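How to Oil a Red Timber Table Without Losing the Colour

2023-04-24 | By the Vodden workshop
6 minute read

We get asked more about red timber tables than anything else in the shop, and I can understand why. People fall in love with that deep colour, bring the table home, wipe it with whatever is under the sink for a few years, and then one July evening with the lamp on they notice it has gone a bit grey and tired. It's very rarely ruined! A slow afternoon and a tin of oil will bring most of them back, and you don't need to be handy.

The table I had in mind while writing this came out of a farmhouse at Kendholm and had lived beside a north window for most of its life. The end nearest the glass had faded to a sort of weak tea. It took three coats, and I'd happily have it in my own kitchen now.

What you'll need

A tin of hardwax or plain furnishing oil (we use the Fuchs satin, but any good one will do), some fine sandpaper, a scrubbing pad, a stack of lint-free rags, and a bucket of warm water with a small squirt of dish soap. Old T-shirts make lovely rags once you've cut the seams off. Give yourself a room with a window that opens.

Step 1. Wash it properly

Wring the cloth out well and go with the grain, turning the cloth over as it gets grubby. Pay attention to the edges where people's hands go, as that's where the grease sits. Dry it with a towel and then leave it overnight. I know you'll want to get on with it, but damp timber and fresh oil make a sticky mess together.

Step 2. Sand lightly

You're only after a soft, even feel under your palm. Long strokes, with the grain, and no leaning on it. If your table is veneered (have a look at the edge, or underneath) go gently indeed, or skip the paper and use the scrubbing pad. Vacuum up the dust, then wipe over with a barely damp rag.

Step 3. First coat

Stir the tin, don't shake it. Pour a little puddle, smaller than you think, and work it outwards. The colour will come up under the rag, and this is the part I never get tired of. Leave it 16 minutes, then wipe off everything that hasn't soaked in. If it still feels tacky, wipe again.

Lay your oily rags out flat outside to dry. Bunched up in a bin they can heat up and catch fire, so please don't skip this.

Step 4. Second coat, and a third if it's thirsty

Let a full day go by between coats. A faded end may drink more than the rest, and you can give that patch a little extra before doing the whole top.

Step 5. Let it cure before you use it

Dry to the touch comes well before properly hard. Our tins say 28 days for a full cure, and I'd keep hot mugs off for all of it. After that, cups can go back on the red.

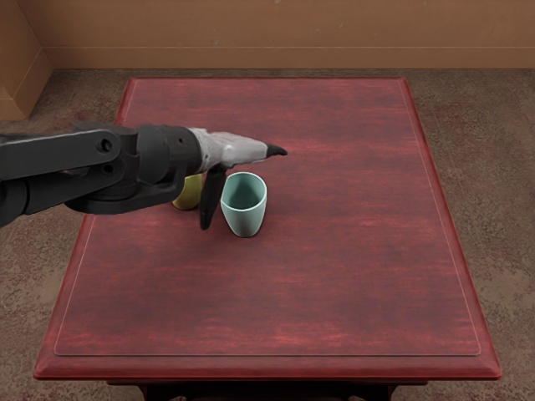
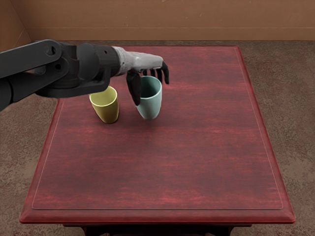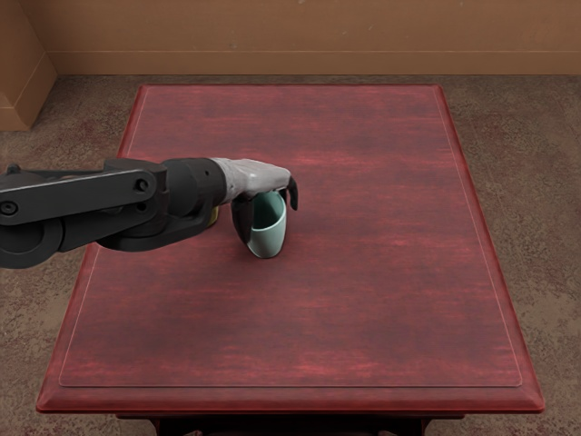 Looking after it from here

A damp cloth and a dry one after it will do for everyday. Coasters are still a kindness. If you're near Curkville and would like a second opinion on a stubborn mark, bring us a photo and we'll have a look over the counter.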